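Clearing the Table the Easy Way

Kitchen Tips » After the Meal » One Tray, One Trip

My mother-in-law, Birutė Sakalauskas, raised a big family in a very small kitchen, and I don't believe I ever once saw her carry a single plate to the sink by itself. Everything went on a tray first! I thought it was fussy until I tried it one Tuesday after supper (we'd had the neighbors over, and the counter was a sight), and I've been doing it her way ever since.

Put the tray right down on the table where you ate and load it there. The biggest plate goes at one end, then the bowls and cups fit in below it, with the forks and spoons laid in whatever gap is left. If a bowl still has food in it, leave it be for the moment and just keep it to one side, where you won't be setting anything on top of it.

Have a little bin close by for the napkins and tissues, so they never make it to the sink in the first place. I like a clear one, as I can see when it wants emptying. A second tray is handy too, for anything you'd like to keep apart from the rest.

Scrape the leftovers last, wipe the tray while the water is running, and give the table a once-over with a damp cloth before you sit back down with your coffee.

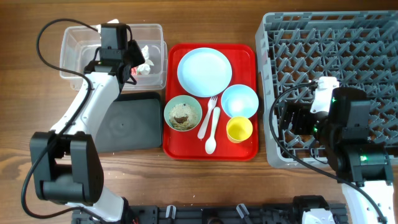
Red tray loaded up, with the scraps bowl on the left and the tissues in the clear bin.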